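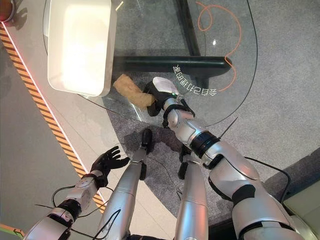
*Right hand closed, left hand open: table work at Loka.*

I went to Loka to talk about money, and I'll admit I spent the first hour just watching the humanoid work at a glass table. It's hard not to! But my notebook had one question at the top – what do you have to buy to get a machine like that doing a chore in a room with furniture in it? – and Chinyere Oyewole had a spreadsheet ready for me.

The robot sits on line one. Everybody budgets for line one. What I hadn't expected was how far down the sheet went after that: spare fingers, batteries, floor tape, cables, trays, a second charger, insurance, and a column headed "hours" that Chinyere kept scrolling back to. Her team planned on 250 hours of setup before the first task they'd be willing to show a customer. They used 405. Staff time came out of a different pot, so the overrun didn't appear on the equipment budget until someone at Tedcombe, the parent company, asked for both sheets side by side.
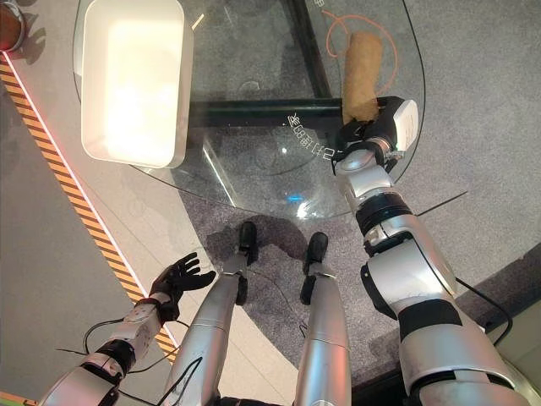
Ibrahim Nwankwo thinks the hands deserve a budget of their own. He told me he'd buy the spare hand in the same order as the robot, even if it meant putting off the nicer workstation, and that he wouldn't sign anything until the supplier had put a repair time in writing. His first quote said "prompt." He sent it back.

I asked about leasing, which is what most small firms I hear from want to know. Loka looked at a lease through Usman and liked the monthly number, then read the part about wear on the joints and liked it a good deal less. They bought in the end, with 15 percent of the purchase price held back for parts in the first year (the supplier had suggested less, naturally).
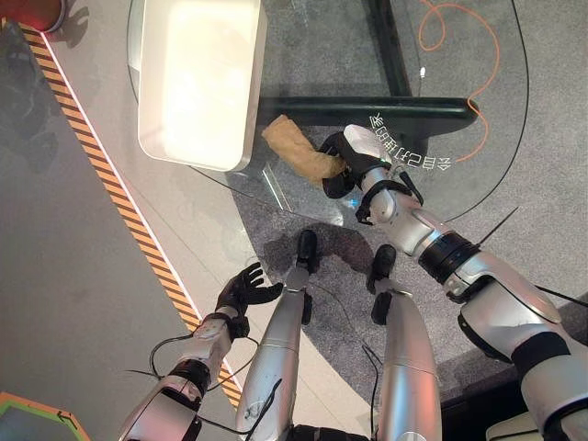

*Glass underneath, the white tray ahead of the grip.*

Then there's the room. Glass tables, carpet edges and cables all go on the planning list, and Chinyere wants them written down before anyone talks about software. She had visited Istcombe, where the demo space was a bare bench, and came home and added furniture to her own order. A coffee table is pocket change next to a robot arm. It still needed a purchase request and two signatures.

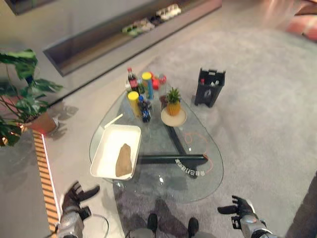 ## Before you ask for a quote

Write down one chore, with the actual objects and the actual table. Loka's first request covered 80 tasks, and the prices that came back were impossible to compare. The second covered one.

Ask for training, spares and shipping as separate lines. Find out who pays the freight when a hand goes back for repair. And put your own people's hours on the same page as the hardware, even if accounting grumbles. Chinyere's next budget goes in this November, and she's already moved that column to the front.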